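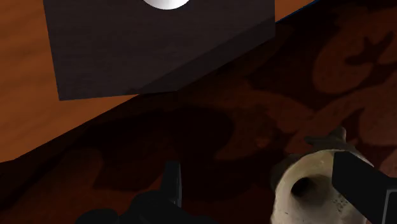 A simulated grasp trial, with a cream-colored object close to the gripper fingers.

Graciela Domínguez keeps the test rules for Cillero on four sheets of paper. When she started, there were 63 rules and few people read past the second page. Now there are 10.

Her group tests robot grasping in simulation before any arm moves in the lab. Rule one says the success test is written down before the first run. For most objects that means lifted clear of the table and held for five seconds. Rule two says every failed run stays in the log, including the ones that fail because the software crashed.

"People used to restart a bad run and forget it," Domínguez says. "Then the score went up and we couldn't say why."

Rule four deals with odd shapes. A set made up only of boxes and cans does not count. Each set needs objects with handles, narrow bases or uneven rims, and each one gets 200 runs with the lighting and table covering changed between batches.

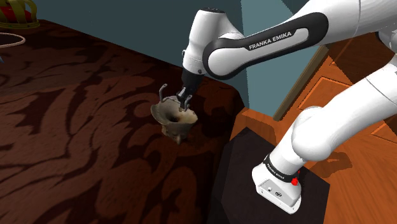
Can a simulated score be reported as a robot's success rate?
Only if it is labeled as simulated. Cillero's rules call for the two numbers to be listed in separate columns, with the number of runs beside each.

Jabari Muriithi, who checks the logs on Saturday mornings, wants one more rule on naming files. Domínguez has asked him to find one to drop first.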